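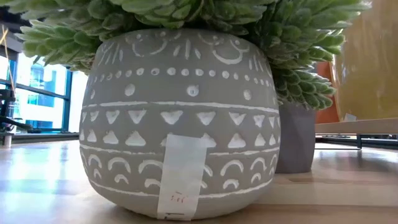

Item one was the stop fault on the plant-moving arm at Clundgate, 17 Mar 2019. Present: Chie Sasaki (chair), Jui-lin Lai (notes). The arm did not stop when the gate was opened, and it continued for 520 ms after the signal; our limit is 300. The gray pot with the white triangles is still the test load, and Chie asked that the paper strip with red writing stays on its front until the tests are finished. No person was hurt.

Jui-lin read the log from the Khoo controller. The delay appears only at the higher speed setting - at the lower one the arm stopped in 180 ms. The cause is not yet known. Chie suspects the relay, which has some 3000 cycles on it.
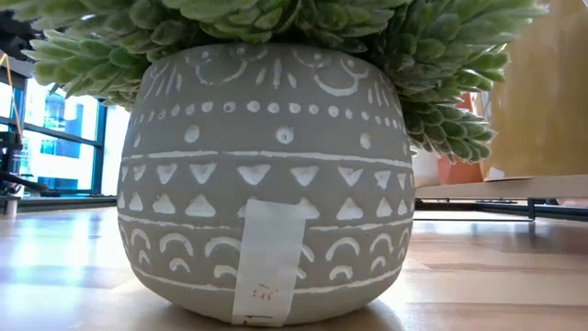

Test load with tape on front, Clundgate.

Agreed: the arm stays at low speed, and the gate is locked during each run. Jui-lin will order a new relay from Jirkermont and write to Clillora about the log. The high speed setting will not be used before Chie has signed the new stop test.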